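Robot Teaching Practical, handout 3: Recording demonstrations
Notes for 21st October

Last week we pushed the arm about by hand, with the joints slack. It is the quickest way to show a robot one move and a poor way to show it two arms' worth, as anyone who tried to hold both wrists and press the record button will remember. From now on we drive by remote control.

The exercise is called Zudau, after the software that logs it. You pick an item off a crowded snack counter and set it down on the beige tray. One demonstration is one item. Start every run with the tray empty and the gripper above it, fingers down.

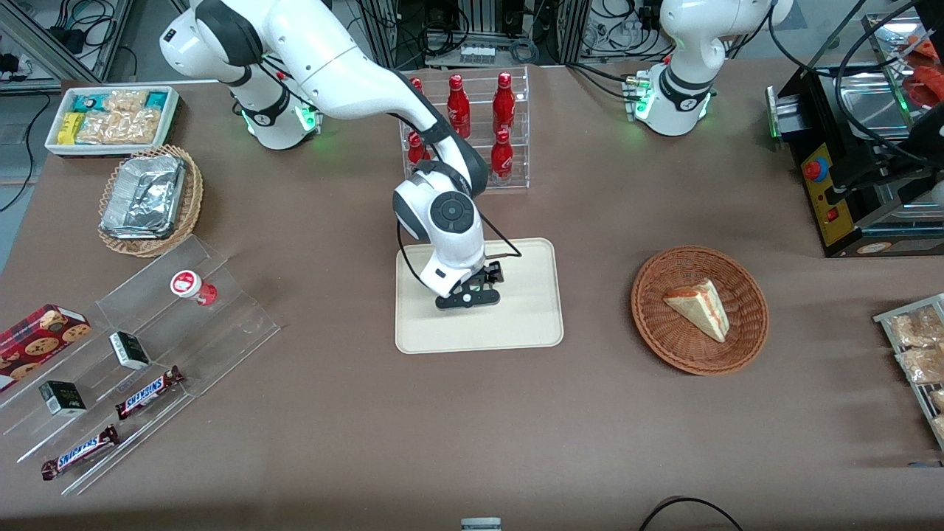 Each pair records 40 demonstrations. Go slowly near anything that can topple, and slower still near bottles. If you fumble a grasp and recover, keep the run — the recovery is worth having. If you fumble and swear, keep it too; we don't log sound.

Do vary your approach. The Naseri set from last year holds 2,175 runs, 600 of them by one very consistent student, and the model trained on it inherited his habit of pausing for thought before every grasp.

Bin any run where:
the arm stops on a joint limit
you changed your mind about the item
a hand enters the workspace

Write-ups are due in December. 7 pages at most, plots included.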